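The Case for Keeping the Repair Counter

The Stolard Public Library has lent books for 90 years, and for the past two years it has also offered the public a counter where household goods may be repaired. The proposal now under review would close that counter and return the floor space to general seating. It is the view of this writer that the proposal should be declined.

The arguments for closure deserve a fair hearing. Seating is in short supply during the school year, particularly after 4 p.m. The counter is open only a few hours a week. Some residents hold that repair is a private matter, properly left to shops, and that a library should confine itself to reading and research.

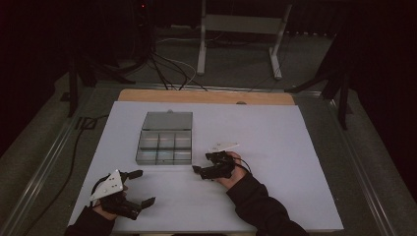 The last of these objections is the most serious, and it rests on a narrow reading of what a library is for. The purpose stated in the founding charter is "to place useful knowledge within reach of all residents." Knowing how to replace a lamp cord or resew a coat lining is useful knowledge. Much of it was once passed along at home. Many households no longer have a person who can teach it, and the printed manuals on our shelves, good as they are, assume a reader who has held the tools before.

The market does not fill the gap. Stolard had four repair shops a generation ago. Today it has one, Cheema Appliance on Umirora Street, which handles large machines only and has said plainly that it does not want toasters. A resident with a broken toaster may drive 26 miles to Skemetti or throw it away. Most throw it away, and the town then pays to haul it.

Rukhsana Mengal, who directed the library when the counter was approved, wrote in her final annual report that "a patron who mends one thing will come back to ask about another." The circulation record supports her. Loans from the home repair and sewing shelves rose 44 percent in the first year of the service. Patrons who came with a broken clock left with library cards.

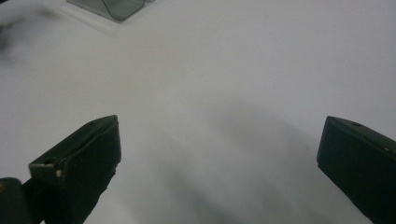
There is also the question of cost. The counter uses donated tools, an existing room, and a modest supply budget for thread, fuses, and glue. Closing it would save very little. The seating gained would amount to a single table, and the same result could be had by opening the second-floor meeting room to students on afternoons when it is not reserved. That option was raised in May and has not received a formal answer.

Reasonable changes should be considered. The hours could be moved to the morning, when demand for seats is low. Appointments could replace the present sign-up sheet, which favors those who live nearby. A written limit on the size of items would spare the staff some difficult conversations. Each of these measures can be adopted by the library director without a vote.

The trustees are therefore asked to retain the counter for one further budget year, with revised hours, and to publish its attendance figures alongside those for the reading room. Residents who wish to comment may do so in writing at the front desk.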